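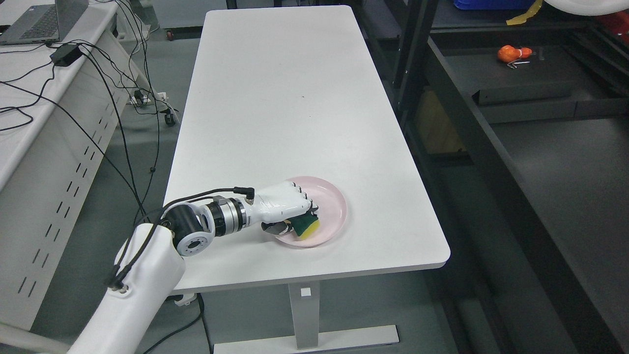 PRESS RELEASE
For immediate use

Balleria residents ask for night patrols to return after thefts at Flandach bus station

The Balleria Residents' Union calls on the district police command to bring back the night patrols at Flandach bus station, which were stopped in November. In the months after this decision our office has received 53 written reports of theft and robbery from passengers, drivers and shop owners. Most of the incidents happened between 9 pm and midnight, when the last buses from Plelora arrive.

In 17 of these cases the victim was threatened with a knife. Five persons needed treatment in hospital. The owner of the Güneş bakery, beside the east gate, has closed his evening counter and sends his staff home before dark.

"We do not want to make people afraid, and we do not accuse the officers, who are few and have a large area to cover," said Tobias Kincaid, spokesman of the Union. "But a woman who comes home from a late shift must be able to walk from the bus to her street. At present she telephones her brother to come and fetch her."

The Union has handed over a petition with 500 signatures to the district command. It asks for three things: two officers on foot at the station every evening until the last bus, repair of the lamps along the east wall, and a police desk where a report can be made at once — today the victims must travel to Plelora to do this.

The command has confirmed that it received the petition. It has not yet given a date for its answer.

Witnesses of any incident at the station are asked to contact the Union's office in Balleria. Names will not be given to the press.

Press contact: Tobias Kincaid, Balleria Residents' Union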